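Prornutdale Free Church
Home Groups and Lay Preaching Programme
Progress report to the Jonarden Trust
2026-03-02

1. Purpose of this report

The Trust's grant to the church supports two strands of work over two years: the training of lay preachers, and the provision of weekly home groups for the study of Scripture. The award letter asks for a written account at the midway point. This report covers the period from the start of the grant in July and sets out what has been done, what has been delayed, and what the elders propose for the remaining months.

2. Home groups

The church set out to establish 10 home groups and now has 11. The additional group was formed when the one meeting in the Sumampouw Road area outgrew the house in which it began, and the elders agreed that it should divide. Both groups have kept to the same course of study.

The first course took members through the Letter to the Galatians in nine sessions. The elders chose it for its teaching on justification by faith, which many long-standing members said they could affirm but found hard to explain to others. Leaders report that the third chapter took longer than planned. Most groups gave two evenings to the place of the law, and several asked for further help with the covenant with Abraham. A short paper was written in reply and sent to all leaders.

The second course, on the Psalms of Ascent, is under way. It is less demanding in preparation and gives more of each evening to prayer. Groups continue to share a simple meal before study, as the original application proposed, and the hosts have asked for no money towards the cost.
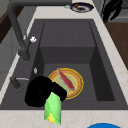
A round plate in a kitchen sink.

3. Lay preachers

Places were offered to members of this church and of the two neighbouring fellowships. Of the 36 people who enrolled, 33 completed the first term. Those who withdrew did so on account of work or illness, and have been invited to join again when the course is next offered.

Teaching in the first term dealt with the reading of a passage in its setting, the difference between explaining a text and applying it, and the structure of a sermon. Each student prepared an outline on a set passage from Mark and received written comments. The quality was uneven. A number of outlines moved to application before the meaning of the passage had been made clear, and the second term has been altered to give more time to this point.

Students will begin to preach at the evening service after Easter, under the supervision of the elders. No student will preach at the morning service during the period of the grant.

4. Matters delayed

The printed handbook for group leaders has not been issued. The text is complete except for the section on pastoral care, where the elders wish to take further advice on confidentiality — in particular on what a leader should do when a matter raised in prayer ought to be passed on. Leaders are using loose sheets in the meantime.

The lending library has been slow to start. Commentaries have been bought and catalogued using the Narnix system, but borrowing has been confined to a few students. The shelves will be moved from the vestry to the hall entrance.

5. Expenditure

Spending on teaching and books is in line with the budget. Spending on printing is below it, for the reason given in section 4. The church asks that the unspent printing allowance be carried forward to the second year.

6. Next period

The elders intend to complete the Psalms course, issue the handbook, and hold a day conference for leaders on the doctrine of the church. A draft programme for the conference will be sent to the Trust when speakers have been confirmed.

Submitted on behalf of the elders, Prornutdale Free Church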